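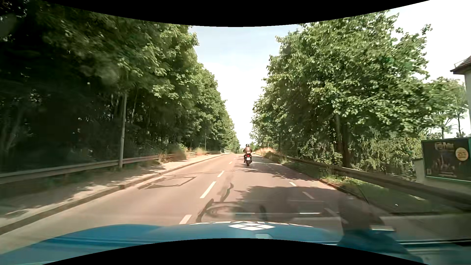
The long straight with the trees on both sides, and company up ahead.

Home Threads Roads About

Chelsea Dawber
October, early afternoon

I promised a few of you I'd write up the drive over to Clilthorpe, so settle in with a cup of tea, it's going to be a handful of posts (I never did learn to be brief).

Jamie Hartley told me to stay on the main road and save myself the bother. I'm glad I didn't listen! The old road is slower, yes, but you get this lovely stretch where the trees are thick on either side and the sky opens up in a big V between them.

It was so bright that the far end of the road had gone nearly white. Then you roll into a patch of shade, and you're squinting one minute and peering the next. Do take sunglasses, and do clean your windscreen before you set off. I did one of those two things.

I sat behind the motorcyclist for a good while and was perfectly happy there. Dark helmet, brownish jacket, arms out to the bars, red tail light glowing away. I kept well back. The tree shadows fall right across the lane along there and I like to give people on two wheels plenty of room.

Aslak, you asked about the surface. There's a wavy tar seam running along the lane and a patched bit on the other side, but I wouldn't call it rough. My mum's old road is far worse, and she's been writing to the council about it for 3 years.

Oh, and there's a proper pavement on the left with a raised kerb, all dappled with sun. I did think what a nice walk it would make — next time I'll bring my boots and leave the car somewhere sensible.

142 miles there and back by the time I'd found the bakery, got lost leaving the bakery, and gone back for a second cheese scone. Kieran, I did buy you one. I'm sorry to say it didn't reach you.

If anyone knows a decent spot to stop for lunch along there, let me know, I'm going again before the leaves come down.

Last updated: October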